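Category: Materials and Wear > Footwear > Field studies

4. Sole wear and upper failure in canvas shoes worn by shop-floor staff

4.1 Background to the wear trial

Vulcanised canvas shoes are cheap, light and widely worn in jobs where no protective toe is required. Published work on shoe wear has mostly dealt with running shoes and safety boots, and the results do not carry over well. A running shoe has a thick foam midsole that loses its spring long before the outsole wears through. A safety boot is stiff enough that the upper bends at one or two fixed lines. The canvas shoe has a thin, flat outsole, almost no midsole and an upper that folds wherever the foot folds. Its life is therefore set by several slow processes running at once, and the one that ends it differs from wearer to wearer.

Section 3 dealt with bench abrasion of the outsole compounds. The present section reports the wear trial, in which pairs of known age were worn at work and measured at set intervals. Its purpose was to find out whether the ranking obtained on the bench held up on the floor, and to record which part of the shoe failed first.

4.2 Sites, wearers and shoes

The trial was run at two sites. The Brimthorpe site is a grocery distribution centre with a sealed concrete floor, swept daily and washed weekly. The Kershaw site is a plant nursery and garden centre, where staff move between concrete, compacted gravel and wet timber decking. Both sites allow soft shoes in the areas studied.

Forty wearers were enrolled, 20 at each site. All worked at least four shifts a week and spent most of each shift on their feet. Each wearer received one new pair and was asked to wear it at work only, to leave it in a locker between shifts and not to machine-wash it. Insoles could be added, provided the same insoles were kept throughout. Wearers chose their own lacing.

Two constructions were supplied in equal numbers at each site. The first, referred to here as Pletar, has a natural rubber outsole and a separate foxing strip bonded around the full edge. The second, Sulloso, has a blended rubber outsole with a higher filler content and a lower foxing strip. Both have cotton canvas uppers with stitched eyestays and a rubber toe cap. The canvas came from different mills, and the Sulloso cloth was slightly heavier. No attempt was made to separate the effect of cloth weight from that of the sole, and comparisons of upper wear between the two should be read with that in mind.

4.3 Measurement schedule

Pairs were collected every 14 days at the end of a shift and returned before the next one. At each collection the soles were brushed, rinsed in tap water, blotted and left in a conditioned room for 12 hours. Tread depth was then read at nine fixed points on each outsole using a dial gauge with a flat foot. The points were located with a card template keyed to the heel breast and the longest point of the toe. A light coloured mark was placed at the inner edge of each sole to allow the template to be reseated in the same position.

Mass was recorded for each shoe separately, without laces or added insoles. Mass loss proved a poor measure at the nursery, where fine grit worked into the tread and under the foxing strip and could not be fully removed by brushing. It is reported for the distribution centre only.

The trial ended for a given pair when any one of the following was found: tread depth of zero at two adjoining points, a split in the upper longer than the width of a finger, separation of the foxing strip that could not be pressed closed by hand, or refusal by the wearer to continue. The last was included because comfort complaints remove many shoes from service well before they are worn out, and leaving those pairs out would have made both constructions look longer-lived than they are.

4.4 Inspection of the uppers

Upper wear does not lend itself to a gauge. Each upper was graded by eye on a five-step scale at six zones: toe cap edge, vamp crease, outer eyestay, inner eyestay, collar and heel counter. Grade 1 was no visible change, grade 3 was surface fuzz with the weave still closed, and grade 5 was a hole. Two graders worked separately from the same lighting position and did not see the earlier grades for the pair. Where they differed by one step the higher grade was used. Where they differed by more, the zone was graded again the next day.

Shoes were graded as a pair, laced, with the toes directed away from the grader. Grading them laced matters more than might be expected. When the laces are taken out, the eyestays fall open, tension comes off the vamp and shallow creases flatten to the point that they are easily missed. In an early round carried out on unlaced shoes, vamp crease grades were lower than those recorded on the same shoes after relacing, and that round was discarded.

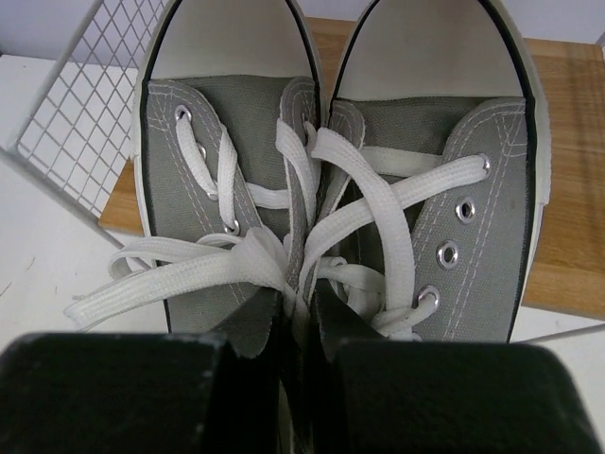 Figure 4. Grey canvas high-top shoes, laced, toes directed away from the viewer. The toe cap edge and the stitched eyestay edges are two of the zone boundaries used in grading.

Agreement between graders was best at the heel counter and toe cap edge and worst at the collar. Collar wear takes the form of a gradual thinning along a broad band, and the point at which fuzz becomes an open weave is hard to fix. We did not find that more training improved this. A simple pull test or a light transmission reading through the cloth would probably serve better, and should be tried in later work.

4.5 Results

At the distribution centre, the bench ranking was upheld. Sulloso outsoles lost depth more slowly than Pletar outsoles at all nine points, with the clearest gap at the outer heel. Loss was close to linear after the first collection. The first interval showed faster loss in both constructions, which we put down to the removal of moulding flash and the sharp upper edges of the tread. Readings from that interval were left out when rates were fitted.

At the nursery the ranking did not hold. Outer heel loss was nearly the same for the two constructions, and at the forefoot the Pletar outsole lasted slightly longer. The likely cause is gravel. On sealed concrete the wear is fine and even, and a harder, more highly filled compound does well. On gravel the sole is cut as well as rubbed, and small pieces tear away from the tread edges. The softer natural rubber appears to deform around a stone that would chip the filled blend. Edge chipping was seen on most Sulloso pairs from the nursery and on few of the others.

The cause of withdrawal also differed by site. At the distribution centre most pairs were withdrawn for tread loss. At the nursery the most common cause was separation of the foxing strip, nearly always starting at the outer forefoot where the shoe bends, and often on the wearer's preferred kneeling side. Splits in the upper were less common than either and were confined to the vamp crease, just behind the toe cap. No pair was withdrawn for wear at the eyestays, though frayed stitching was noted there on several pairs that were laced very tightly.

Wearer refusals were few and came early. All cited either heel slip or pressure across the top of the foot. Neither was linked to any measured feature of the shoe.

4.6 Limits of the trial

Wearers were not matched for body mass or gait, and the sample is too small to correct for either. Walking distance was estimated from shift rosters and job type, which hides a good deal of variation between people doing nominally the same work. Rest between wearings was also uneven. Some wearers worked four days in a row and then had three off, while others alternated, and cotton uppers that are not given time to dry are likely to rot sooner at the seams.

The nursery results cover the drier part of the year. The site was visited again in November for a check on the remaining pairs, when the decking was wet for much of the day, and two strips that had been graded sound at the previous visit had lifted. Bond failure in wet conditions is taken up in Section 5, which reports peel tests on strips cut from worn and unworn shoes after soaking.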